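Association Vevthorpe
Rapport d'avancement remis à la fondation Plindus
Accompagnement des familles de personnes disparues, premier semestre

La permanence téléphonique a reçu 181 appels depuis janvier, dont la plupart concernaient des disparitions anciennes. Les proches demandent surtout où en est le dossier, qui le suit à la police et comment obtenir une copie des procès-verbaux. Valdir Araújo assure la ligne de 9 h à 13 h. Les appels du soir passent toujours par un répondeur, relevé le lendemain matin.
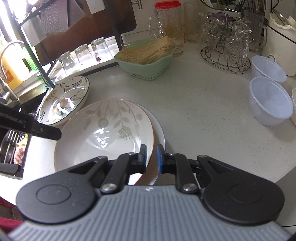 Le plan de travail de la cuisine et un grand bol blanc.

Le relevé des dossiers avance moins vite que prévu. Sur les 548 fiches transmises par l'ancienne équipe de Dondden, 50 restent à vérifier, et six familles n'ont pas pu être jointes malgré deux courriers. Malte Kramer a repris ces fiches en avril. Il demande un accès aux archives de presse de Rondonuwu, payant, qui ne figurait pas au budget initial.

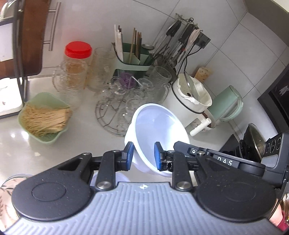 La veillée annuelle aura lieu en octobre, dans la salle où se tiennent déjà les réunions des familles. La mairie a donné son accord pour la marche et pour la fermeture de la rue jusqu'à 21 h. Les portraits seront réimprimés au même format que l'an passé. Le repas qui suit sera préparé sur place ; pour la vaisselle de service, de grands bols en plastique blanc comme celui-ci conviennent, et aucun achat n'est prévu sur ce poste.

Dépenses : les frais de déplacement des familles vers le tribunal dépassent la ligne prévue. Nous proposons de couvrir l'écart avec le reliquat de la formation à l'écoute, dont la deuxième session est reportée à l'automne.

Décisions attendues de la fondation : accord sur ce transfert et réponse sur l'abonnement aux archives avant la fin du mois de juin.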